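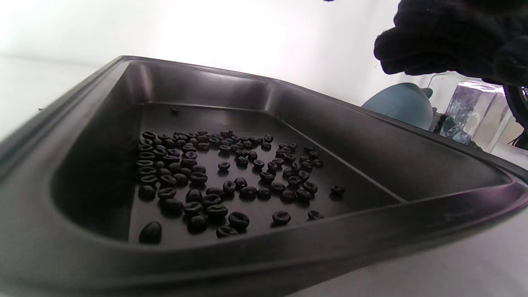 2. Planning your Stallus purchase

1. Start with the small stuff. I set aside $2000 for trays, gloves and spare finger pads before I even priced the arm — glad I did!

2. Order 2 trays per station. Mine came from Haworth and took 6 weeks.

3. Add 20 percent for beans and other test goods (you'll go through more than you think).

Note: Get the shipping quote in writing.

Caution: Don't pay for the arm until your bench has been measured.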